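Prüfbericht Büromöbel: Höhenverstellbarer Schreibtisch Soven der Firma Valteris

Stand: 29. November 2019

Der Schreibtisch Soven wurde im Rahmen der Neuausstattung unserer Verwaltungsräume beschafft und seit Juni an zwei Arbeitsplätzen im Regelbetrieb eingesetzt. Die nachstehende Bewertung richtet sich an Beschaffungsstellen vergleichbarer Einrichtungen. Das Möbel wurde zum regulären Preis erworben, eine Zuwendung des Herstellers erfolgte nicht.

Lieferung und Aufbau
Die Anlieferung erfolgte in zwei Kartons je Tisch. Die Montageanleitung liegt in deutscher Sprache vor und ist überwiegend verständlich; lediglich die Darstellung der Kabelführung unterhalb der Platte bleibt unklar. Für den Aufbau sind zwei Personen erforderlich. Ein Drehmomentschlüssel gehört nicht zum Lieferumfang, obwohl die Anleitung für die Fußausleger ein bestimmtes Anzugsmoment vorschreibt.

Verstellung und Standfestigkeit
Der Antrieb arbeitet gleichmäßig und ist auch im Mehrpersonenbüro nicht störend. In sitzender Position steht der Tisch fest. Im oberen Drittel des Verstellbereichs ist bei kräftigem Tippen ein leichtes Schwanken in Querrichtung festzustellen – für Bildschirmarbeit hinnehmbar, für Zeichenarbeiten weniger geeignet. Das zum Vergleich herangezogene Modell Allura zeigte sich hier steifer, benötigt allerdings deutlich mehr Stellfläche.

Oberfläche und Verarbeitung
Die Kanten sind sauber ausgeführt. Nach mehreren Monaten täglicher Nutzung weist eine der Platten im Auflagebereich der Unterarme eine matte Stelle auf, die sich durch Reinigung nicht beseitigen ließ. Der Händler Siddiqui bot auf Anfrage einen Austausch an; die Bearbeitung dauerte bis zu 10 Werktage.

Bedienteil
Die Tasten sind gut erreichbar, die Beschriftung ist jedoch klein. Gespeicherte Höhen gehen nach einer Trennung vom Stromnetz verloren und müssen neu eingegeben werden. Eine Tastensperre fehlt.

Bewertung
Für Einzelbüros mit vorwiegender Bildschirmarbeit kann der Soven empfohlen werden. Bei häufiger Arbeit im Stehen sollte vor der Bestellung eine Probestellung vereinbart werden. Die Bestellung ist unter der Artikelnummer 2374 möglich.

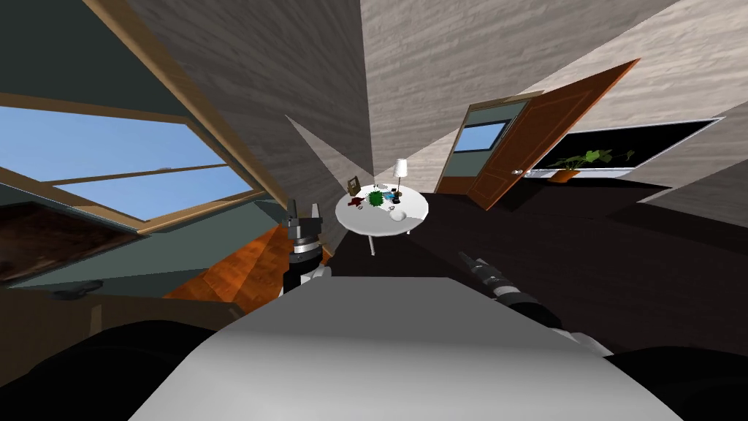 Kommentar von Valteris: Wir danken für die ausführliche Bewertung. Den Hinweis zum Anzugsmoment der Fußausleger haben wir an die zuständige Abteilung weitergeleitet. Das Schwanken in Querrichtung lässt sich in vielen Fällen durch Nachstellen der Bodengleiter verringern.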